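The Levelling of the Table

The table came to Rindham on a hired van in October with its legs off and the bolts in an envelope. Viklund signed for it. He checked the envelope against the delivery note, which said eight bolts, and found eight bolts. The note also gave a condition, "fair", and a previous keeper, A. Urbonaitė.

He had worked with Arūnas Urbonaitė at Zevomcombe until the joinery there closed. They had shared a bench. They had not spoken since a disagreement over the moisture content of a batch of boards, which Viklund had measured and Urbonaitė had not.

He assembled the table upside down on two blankets. The bolts were of one length and one thread. He tightened each to finger pressure, then went round again with the spanner in the same order. When he and Temitope Olaniyan turned it over and set it on the floor, it rocked.

"Floor or table?" said Olaniyan.

"Unknown."

He marked the position of each foot in chalk, turned the table through a half turn and set it down on the same marks. A fault in the floor stays with the floor. A fault in the table travels. The rock moved to the opposite corner, and so he wrote "table" in the book.

The short leg was short by the thickness of a beer mat. Olaniyan knew this because she tried a beer mat, and the table stood still.

"Done," she said.

"Temporary," said Viklund.

He spent the afternoon on the short leg. There was an old packing piece glued to the foot, cut from a darker wood and chamfered on all four edges so that it would not catch on a carpet. It had worn down on the outer side. The chamfers were exactly even. He had seen that chamfer on drawer runners, on the underside of shelves, in places where a customer would never put a hand. He did not need to turn the piece over, but he did, and found the pencilled figure 46 in Urbonaitė's writing, with the tail of the six drawn too long.

He tried to account for the figure. It was too large for the thickness and too small for the width. It could have been a job number, but job numbers at Zevomcombe carried a letter. He measured the foot itself, corner to corner, and got 65. He measured the flat of the foot and got 46.

So it was the flat of the foot, in millimetres, written down so that the next person would not have to measure it.
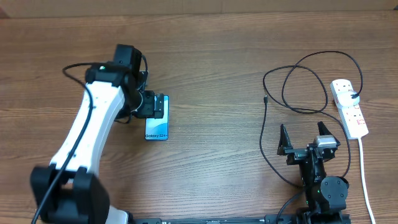
Rindham Workshop Writers – Fiction Section

The top took longer. Olaniyan wanted it sanded back and Viklund wanted it left, and they agreed to look at it again in the morning, when the light came in low. The grain ran in long wavy streaks with darker bands between them. He laid a straight edge across the bands and slid a feeler gauge along beneath it. Then he did the same along the grain. He entered the readings in two columns and drew a line under each.

"What does it say?" said Olaniyan.

"It is slightly hollow across the width."

"Does it matter?"

"A pencil would roll."

She put a pencil down. It rolled towards the middle and stopped there.

Viklund considered the pencil. A board dries and moves, and the direction in which it moves is decided by how it was sawn. The amount is decided by how dry it was when it was glued. He had said this at Zevomcombe, with the meter in his hand, in front of Saulius Bite and the two apprentices. Urbonaitė had answered that the boards were for a kitchen table and people would be eating off it. He had gone on gluing.

"How old is it?" said Olaniyan.

"It is from that batch."

"Which batch?"

He did not answer, and she went to put the kettle on.

He worked out how much would have to come off to make the top flat. It was not much. It would need a sharp plane, 60 minutes or less, and a coat of oil afterwards. He set the iron and took a trial shaving from a scrap of the same thickness. The shaving came away whole. He put it on the bench and looked at it for a while, and then he backed the iron off and put the plane on its side.

In the book, under "Work required to top", he wrote "none".

The new packing piece he cut from the offcut box. It took three attempts to match the chamfers, the first two being even but too steep. Before gluing he took a pencil and wrote 46 on the hidden face. He blew the dust off and wrote the date as well, as a matter of procedure, and then his initials.

The old piece went into the bolt envelope. He found the carrier's docket, copied the Gavine address from it on to the front and read it through for errors. The form had a space marked "Reason for return". He left the space until Olaniyan had gone home.

At ten past six he wrote: "Replaced like for like. You were right about the meals. The meter was also correct." He weighed the envelope and put on the stamps.

Then he switched off the lamp at the far end, came back past the table, and pressed down on each corner in turn.

Contact the editor: Szabolcs Bíró | © Rindham Workshop Writers | Back to top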